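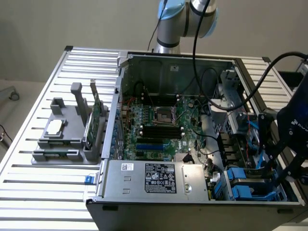

What control rate do you need for pushing a memory module into its slot with force feedback?
300 Hz on the force loop has been enough for us, as long as the planner stays out of it.

kindau_ops
Which planner are you running over the open case? Ours keeps refusing approaches near the drive cage.

rrankin
Grerkska, with the case as a mesh and a 2 mm margin. At 9 mm it found no path at all. — Ruairi Rankin

shin_fork
I'd drop the mesh. Cables aren't in it, and cables are what you hit. We build a voxel map from the wrist camera before every insertion.

rrankin
Tried that. The map took 800 ms per update and every thin wire turned into a solid wall. I mark cable zones by hand now.

shin_fork
By hand doesn't scale past one case model. Crop the map to the approach corridor and the time drops a lot.

rajitha_a
Wrist view, for anyone tuning segmentation: 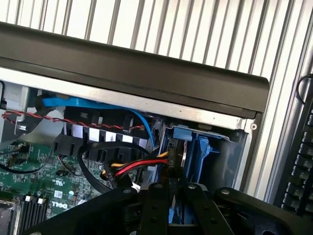
Wrist camera, Dell tower on its side, drive bay at right.

The red, yellow and black wires going to the bay get one label in my set. The blue SATA cable gets its own. Irncombe merges them if you leave the default classes on.

kindau_ops
Does the gripper mask come from the URDF or from the image?

rajitha_a
URDF, rendered at the current joint state. Image masks ate the black cables too.

rrankin
Fine, I'll try the cropped map again — but the hand zones stay until it beats them.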